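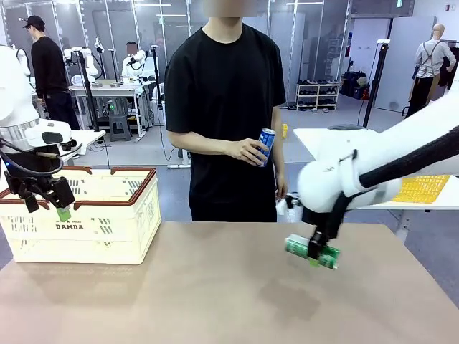 Flulura: household grocery spending notebooks, transcribed

Version 2 of the data card. Please read it before you use the tables.

What is in the dataset

Flulura is a collection of handwritten household account books, typed into plain CSV files. The books were kept by 47 families in the town of Bendberg and the villages near it. Each line is one purchase as the family wrote it: the day, the item, the quantity if they gave one, the price, and the shop if they named it. The families wrote for themselves, so the style changes a lot from book to book. One family writes every onion. Another writes only "market" and a sum.

The longest book covers 14 years. The shortest one stops after nine weeks.

Files

purchases.csv — all lines from all books, one row for each line
books.csv — one row for each book, with the size of the family and the first and last year
items.csv — our list of standard item names
shops.csv — shop names as written, and the name we joined them under
notes.txt — remarks from the margins that we could not put in a column

The files are in UTF-8, with commas as separators and a header in the first row. Prices use a point for decimals, even where the book has a comma.

Columns in purchases.csv

book_id: short code of the book, for example B09
page: page number, counted by us from the cover
date: year, month, day. If the day is missing in the book, we leave only year and month
item_raw: the words as written, with the spelling mistakes
item_std: the name from items.csv, or empty
quantity, unit: as written. We did not change pounds to kilograms
price: the amount paid, not the price for one unit
shop_raw: as written
sure: 1 if both readers agreed, 0 if they did not

How the books were transcribed

Two persons read each page separately. Then Alcides Furtado compared the two versions and marked the lines where they were different. If the difference could be solved by looking at the page again, we solved it. If not, we kept the reading that looked more probable and put 0 in the column "sure". Please do not drop these rows without checking, as most of them are in only three books with very small handwriting, and you would lose nearly all of those families.

The standard item names were made by Junpei Ueda. He started from the Hayashi word list, which was prepared for restaurant kitchens, and added 53 names that a restaurant does not need, such as shoe polish, candles and school paper. Drinks were difficult. Many families write "soda" for everything with bubbles, and some of them also for mineral water. We put all of it under "soft drink" unless the line says something more exact.

Known problems

Returned bottles are written in some books as a negative price and in others as a separate income. We did not make this the same.

Book B14 has two page 9. The second one is marked 9b.

The dates in February are weaker than in other months. Several families closed the year late and copied the winter purchases from loose receipts, so you will find many lines on one day.

Sudix, the shop chain, changed its name during the period. In shops.csv the old and the new name are joined, but shop_raw keeps what was written.

Totals at the bottom of the pages are not included. We tried to check them against our sums, and often they do not agree. Sometimes the mistake is ours and sometimes it is the family's — we correct only ours.

What the data should not be used for

The families are not a sample of the town. They are the ones who kept a book and did not throw it away. Please do not calculate an average cost of living from them. Names of persons and street addresses were replaced by the word NAME or PLACE. If you find one that we missed, write to us and do not publish it.

Changes

Version 2, Saturday, October 21, 2023: added notes.txt, corrected the units for flour and rice, removed one book at the wish of the family.
Version 1: first release, without the column "sure".

License and citation

You may use and share the tables for any purpose if you name the source. Cite as: Furtado, A. and Ueda, J., Flulura household notebooks, version 2. Corrections are welcome. Please give the book_id and the page, so that we can find the line.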